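4. Puesta en marcha del deshumidificador Kureck 229

Esta sección corresponde al modelo con depósito frontal. Si el suyo lleva el depósito detrás, es la versión anterior y los pasos 6 y 7 no le sirven.

4.1 Antes de enchufar

1. Saque el aparato de la caja en posición vertical. Si ha viajado tumbado, déjelo de pie 4 horas antes de encenderlo. El folleto del fabricante habla de «unos minutos de reposo»; no nos parece suficiente y preferimos que espere.
2. Retire las cintas adhesivas de la rejilla y del depósito. Hay una más debajo del asa, muy fácil de pasar por alto.
3. Guarde la bolsa y los cantos de protección. El servicio técnico de Galbraith no admite devoluciones sin el embalaje completo.

PRECAUCIÓN: mantenga las bolsas de plástico fuera del alcance de niños y animales. Peligro de asfixia.

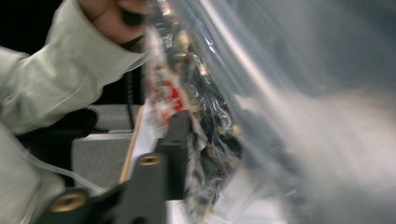 ¿Puedo conectar el aparato a una regleta?

Conéctelo directamente a una toma de pared con tierra. El compresor pide bastante corriente al arrancar y las regletas baratas se calientan, por mucho que la etiqueta prometa lo contrario.

4.2 Colocación

4. Deje libres 2 palmos por delante y por detrás. La caja asegura que se puede arrimar a la pared «sin pérdida de rendimiento». Hamish Gourlay lo tuvo así un mes de julio entero en un sótano de Sorkcombe y el depósito tardaba el doble en llenarse. Una sola prueba no demuestra gran cosa, pero separarlo no cuesta nada.
5. Cierre puertas y ventanas. Con una ventana abierta estará secando la calle.
6. Compruebe que el depósito encaja hasta el fondo. Debe oírse un clic. Si el piloto rojo sigue encendido, sáquelo, mire que el flotador se mueva libremente y vuelva a meterlo.

Nota: el flotador es la pieza más endeble del conjunto. No lo fuerce ni lo desmonte para limpiarlo. El recambio lleva la referencia 2807 y se pide aparte.

4.3 Primer encendido

7. Pulse el botón de marcha una vez y espere. El ventilador arranca enseguida; el compresor tarda algo más y lo hace con un golpe seco, que es normal. Un zumbido continuo sin aire no lo es: apague y desenchufe.
8. Elija la humedad deseada con la rueda. Empiece por un valor medio y déjelo así un par de días antes de tocar nada.
9. No use todavía el modo automático. Según la publicidad, «aprende» las costumbres de la casa. Por lo que hemos podido comprobar, enciende y apaga según la lectura del sensor, igual que el modo manual, con la diferencia de que no deja elegir el valor.

Nota sobre el sensor: la cifra de la pantalla es orientativa. El sensor está pegado a la salida de aire y tiende a marcar menos humedad de la que hay en la habitación. Si el dato le importa (instrumentos de madera, libros, una pared recién pintada), compre un higrómetro aparte y colóquelo en el otro extremo del cuarto.

4.4 Aplicación Ivix

El emparejamiento con el teléfono es opcional. El aparato funciona igual sin él y la garantía no depende del registro, aunque la pantalla de bienvenida lo dé a entender.

10. Si decide instalarla, mantenga pulsado el botón de marcha hasta que parpadee el piloto azul y siga las instrucciones del teléfono.
11. Rechace el permiso de ubicación. No hemos encontrado ninguna función que lo necesite.

PRECAUCIÓN: la aplicación permite encender el aparato a distancia. No lo haga si no sabe cómo está el depósito o si alguien ha podido dejar ropa encima de la rejilla.

Texto revisado por Heather Baird, 28/01/2021. El vaciado continuo con manguera se explica en la sección 5.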